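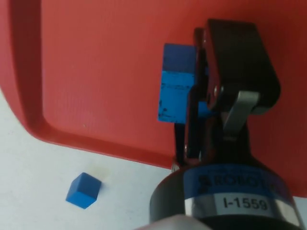
How to Tell If a Robot Arm Is Ready to Tidy Up After You

Before you get your hopes up about a machine that clears the playroom or sorts the parts bench, I'd suggest giving it the dullest chore you can think of: putting blocks in a tray. I've used this little test for a good while now, first at the Restrepo workshop and later on my own table, and it has saved me from believing quite a few nice demo videos (I still enjoy the videos!).

What you need: a shallow tray with a raised rim, a few blocks in different sizes, a plain table, and an arm with a two-finger gripper. A red tray with blue blocks on a white table is a good place to start, as the colors are easy for a camera to tell apart.

Step 1. Set the tray down and put the blocks outside it. Leave at least one close to a corner, where the rim can get in the way of the fingers.

Step 2. Start the arm and sit on your hands. No nudging a block into a better spot, however much you want to.

Step 3. Watch the release. Picking up gets all the attention, but I lose more runs to a block let go too high, which bounces and lands on the rim.

Step 4. Move everything and go again. Our Plikelance setup got 38 blocks in a row with the tray in one place, and then missed 5 of the next 23 after I turned it a quarter of the way around.

Step 5. Swap in something worn or scratched – a toy that has lived a full life, say – and then something soft, like a sock. Socks are where my scores fall apart.

So can it do chores yet? On a bench with known parts, I'd say yes, with somebody nearby. In a family room, I'd still keep the toy bin where the kids can reach it.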